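Chapter 6
What the Arm Is For

Most shared-workshop robot projects begin with a purchase and go looking for a job afterward. This chapter asks you to do it the other way around, and it will be less fun. Before you bolt anything down, write one sentence that says what the arm must do, with what object, and how often. If the sentence contains the word "anything," start over.
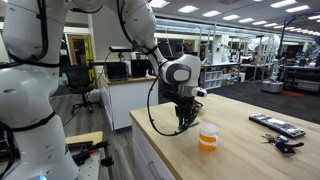

Elvia Cuautle's first plan for the Staluso build was an arm that would "help around the shop." She spent 12 evenings on it. By December she had a shorter sentence: pick up one mug and set it down inside a marked circle, 60 times in a row, with no hand on the stop button. That can fail, and you can tell when it has. A demo video can't tell you much, whatever the seller claims - you see the run somebody chose to post.

Be just as suspicious of the word "household." A mug is stiff, upright and easy to grip from the side. Keys slide and change shape. Small hardware in a bowl is harder again, and an arm that does well with the first may be useless with the other two.
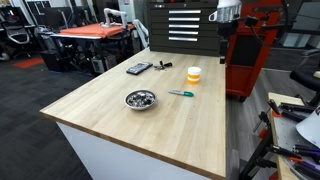

Isauro Medrano logged 235 tries on his own build and threw out none of them, including the ones he blamed on the lighting. We'll use his log in Section 6.2. Keep yours the same way, starting with the first attempt.

Before you read on
Write your one sentence. Then write down the result that would make you quit.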